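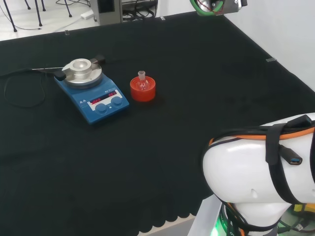
The Seko bench, with the blue hotplate, a small flask in its red holder, and the robot's white arm on the right.

Machines > Robots > Looking after a lab robot

14 Oct 2020
By the Plimer Young Readers team

How do you look after a robot that does chemistry?

At the Taner laboratory there is a robot called Seko. Its job is to help with warming and stirring liquids. It picks up a glass flask, puts it on a heater, waits, and then moves it back again. It can do this many times without getting bored.

A robot like Seko can't look after itself. It doesn't know if its table has been bumped, and it can't tell if one of its cables is wearing out. People have to set it up, check it and mend it.

What is on the table?

The robot and the things it works with are together called a cell. Some cells have walls or a cage, but Seko's is mostly a big table covered with a black cloth.

The blue machine on the table is a hotplate stirrer. It does two jobs. The round metal plate on top gets hot, like the ring on a cooker. Inside the machine there is also a magnet that spins round and round. If you drop a small magnetic bar into a flask, the bar spins too, because the magnet underneath pulls it along. That stirs the liquid with no spoon.

On top of the plate is a thick metal block with a hollow in the middle. It is made of aluminium, the same metal as kitchen foil. A flask with a round bottom would only touch a flat plate in one tiny spot, so it would warm up slowly. Standing in a hollow, it gets heat from the sides as well.

The red thing next to the hotplate is a flask holder. A round flask rolls over if you stand it on a table. The holder has a dip in the top to keep it upright.

The thin metal rod held by a clamp is a temperature probe. It works as a thermometer. It has a cord so it can send its measurements along.

Setting up

Setting up the cell takes most of a morning the first time. After that it is quicker.

First the cloth goes on. It has to be flat where the robot works. A fold in the cloth can tip a flask holder, and a tipped flask is in a slightly different place from where the robot expects it. Small clips along the edge of the table hold the cloth still.

Next the hotplate is put in its place and plugged in. The block goes on top. Then the holder is put down beside it, with a gap between the two. If the holder stood right against the hotplate, the robot's fingers might knock one while reaching for the other.

Then the robot has to learn where everything is. A person moves the arm slowly until its fingers are just around the neck of the flask, and presses a button to save that spot. The arm is then moved up, across and down to the block, and each of those places is saved too. The people at Taner call these "teach points". Seko has 73 of them. Lots of them are in mid-air and seem to be nowhere in particular, but they are there to steer the arm around the clamp and the probe.

The arm does the whole journey slowly with no flask at all. After that it tries with an empty flask, and then with a flask of plain water. Only when all of those have gone well is it given a real job.

What are the two dials for?

There are two round knobs on the front of the hotplate and a display with red numbers above them. One number is for temperature and the other is for speed.

The speed tells you how many times the stirring magnet turns in one minute. On this bench it is never set above 1,000. If the magnet spins too fast, the little bar in the flask can't keep up. It starts to jump about and rattle on the glass, and then the liquid isn't being stirred properly. To put that right you turn the speed down to nothing, let the bar settle and start again slowly.

The everyday checks

Somebody goes round the cell each morning with a list. The list has been changed a few times, and at the moment it goes like this.

Look at the light on the robot's base. On Seko, green means it is ready. Any other colour means stop and read the message on the computer.

Push each clip to see if it is still tight.

Look at every flask for chips and cracks, especially round the neck where the robot grips it. A cracked flask goes in the broken glass bin, even if the crack is tiny.

Wipe the metal plate and the block. This is only done when they are cold. A hotplate can look exactly the same hot or cold, so the person checks the temperature first and doesn't go by looks.

Run the arm through its moves once with nothing in its fingers, and listen. A healthy arm makes a soft hum. Clicking or grinding gets written down in the book.

The probe has its own test, which is done once a week. It is put in a cup of crushed ice and water. Ice that is melting in water is at 0 degrees Celsius, so the probe ought to say 0 or very close to it. You can try the same test at home with a kitchen thermometer, if a grown-up says you may borrow it.

Why so many straps and cables?

A robot arm bends at its joints, a bit like yours does at the shoulder, elbow and wrist. The cables on the outside of it have to bend as well. On Seko the cables are gathered into a bundle and held against the arm with black straps.

Strapping them sounds easy but it has to be done with care. If the bundle is too tight, it gets stretched when the arm reaches out. If it is too slack, a loop hangs down and can catch on something on the table. The person doing it leaves a little extra cable at each joint, then moves the arm to its furthest positions to see whether anything pulls.

The cables on the table matter too. The hotplate has a black cable that curves away across the cloth. Black on black is hard to see, so everyone who works on this bench is told to find the cable before moving anything.

When something goes wrong

In spring Seko began to miss. It would reach down for the flask and close its fingers a little too far to one side. It didn't drop anything, but the glass scraped.

The engineers at Öztürkmen, the firm that repairs the arm, asked for the robot's diary. This is a list the computer keeps by itself, with a line for every flask moved. There were 3,433 lines in it. The first 898 were fine. After that the arm had started to be out by a tiny bit, and the amount grew slowly.

A fault that grows slowly is often something working loose, so they checked the screws first. Two of the screws that held the fingers on to the end of the arm could be turned by hand. They were taken out, cleaned and put back with a special spanner that clicks when the screw is tight enough. Then all of the teach points near the flask had to be checked again, and a few had to be saved afresh. The whole repair took two days, and most of that was the checking.

"Tighten finger screws" is now on the list for the first Monday of the month.

Staying safe

Before anyone reaches on to the table, the robot is stopped. There is a large button for this and it works straight away, whatever the arm is doing. The person wears safety glasses. If the block has been hot, they wait for it to cool, or they use thick gloves.

Children who visit the laboratory watch from behind a line on the floor. They are allowed to press the stop button once, at the end.

Words to know

Cell: a robot together with the things it uses to do its job.

Hotplate stirrer: a machine that heats a flask and stirs what is in it using a magnet.

Probe: a rod that measures something, such as temperature.

Teach point: a place in space that a robot has been shown and can go back to.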